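Two arms, five cubes and a very happy month with the Larnex kit

April 2025

I've been promising a proper write-up of the Larnex two-arm bench kit since I mentioned it in the comments under the conveyor post, and so many of you asked that I've given up waiting until I feel like an expert. I'm not one. I've had it on hire for a few weeks, I've used it nearly every evening, and I'm having more fun than I've had with any bit of kit since I built the plotter.

For anyone who missed it, Larnex don't make arms. What they sell (or hire, in my case) is the layer that goes on top: a small control box, the software, a set of practice tasks and a support line. You bring your own arms and grippers or you hire those too, through a firm called Ondirden who look after the hardware side. I hired the lot. I paid full price for it, nobody asked me to write this and I'd have written it anyway.

Getting started

The boxes were heavier than I'd planned for and the hall was impassable for a whole evening. Once everything was on the bench, though, the set-up was far less painful than I feared. The printed guide runs to 47 pages and I read every one of them with a mug of tea, which I recommend, as the good stuff about cable slack is near the back and you'll want it before you bolt anything down.

The software installs in one go. You tell it where each arm is, you move each one by hand to a few marked points, and it works out how they sit in relation to each other. My first try was off by enough that the arms would have missed each other's hand-overs completely. The second try was spot on. I'd been leaning on the table, so that one was my fault.

What I love most is the dry run. Before either arm moves, you get a drawing of the path on screen, both arms together, and you can drag a slider back and forth to see where everyone will be at each moment. If two paths come too close, that stretch turns orange. I caught three silly mistakes this way in the first week, all of which would have ended in an expensive noise!

Teaching it things

There are two ways to build a task. You can write it out in blocks, a bit like the Shehata editor if you ever used that one, or you can take hold of an arm and walk it through. I started with blocks because I thought I ought to, then tried the hand-guided way and never really went back. You press a button, move the arm where you want it, press again to save the point, and carry on. Afterwards it all appears as blocks anyway, so you can tidy up. Mine always need tidying up. I have a habit of saving the same point twice and then wondering why the arm pauses like it's forgotten what it came in for.

The bit that takes practice is the two of them together. Each arm has its own list of steps and you tie them to each other with "wait for" markers. Put in too few and one arm barges ahead. Put in too many and the whole thing goes terribly polite, each waiting for the other to go first. I got properly stuck on this, rang support and had an answer inside the hour from someone who had clearly made the same mess themselves once. Full marks for that.

The practice tasks

The kit comes with seven practice tasks, and they're cleverly put together, each one sneaking in a new idea while you think you're just pushing blocks about. The early ones use one arm. By the fourth you're using both, and the last is a full sort with a hand-over in the middle. It uses small wooden cubes in different colours on a plain mat, so there's nothing to distract you (or the software) and you can put everything back and go again in a few seconds.

I've run the two-arm sort more than any other, partly to see how steady it is and partly because I just like watching it. Over one long weekend I set it going 100 times, with me resetting the cubes in between and a very patient dog under the bench. Almost all of those went through clean. The ones that didn't were nearly all down to me putting a cube down at a daft angle, and the software stopped politely and told me so each time.

The grippers on my hire set don't match, and I was worried that would be a pain. The left arm has the multi-fingered one and the right has a simple pair of slim straight fingers. As it happens I'm glad, because you learn so much from the difference. The fingered one is forgiving. It sort of gathers the cube up, even if it's sitting a bit crooked. The straight one wants you to be square on, and when you are, it's wonderfully neat. I now give the left arm the awkward pick-ups and the right arm the fussy placing.
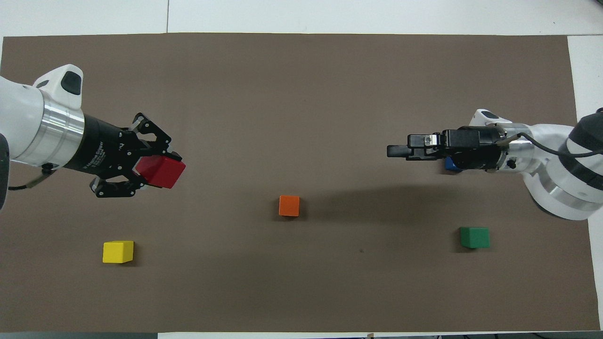 Things I'd change

Cables. I know, I know, it's always cables. Larnex give you a handful of clips and they're fine, but I'd want twice as many, and longer ones for the gripper end. Do a slow run with every joint at its full stretch before you trust your routing.

The speed setting goes from "careful" to "normal" to "quick" with nothing in between, and my sweet spot is somewhere between the first two. You can get at it through the settings file, but a slider would be so much nicer.

Saving your work is a bit clumsy as well. Every task gets its own folder, the folders are named by time and not by what you called the task, and after a fortnight I had a page full of numbers and no idea which was which. Rename as you go.

And it isn't quiet. The arms themselves are lovely and hushed, but the fan in the control box has a whine to it that I noticed most late at night. Mine has moved to the shelf under the bench and that's helped.

What it costs

I paid £500 for the month, with the arms, both grippers and the support line all in. That's a lot of money for a hobby and I saved up for it. Set against buying even one decent arm, though, I think it's a fair deal, and you get to find out whether you like two-arm work before you sell the car. If you have your own arms already, you can hire the control box and software alone for a good deal less.

The obvious rival is the Otden bench set, which I borrowed for a few days last July. Otden's screens are prettier and its guide is shorter. I found it much harder to get two arms working together on it, though, and there was no dry run at all on the version I had. If you only want one arm, have a look at both. For two, I'd go with Larnex without thinking very long.

What's next

I've extended the hire by another fortnight. I want to try stacking, with one arm holding the bottom cube steady while the other builds, and after that something softer, maybe folded cloth, which I fully expect to be a disaster. I'll put my task files up once I've given them sensible names. If you've got a two-arm job you'd like me to have a go at, pop it in the comments and I'll try the ones that fit on the bench.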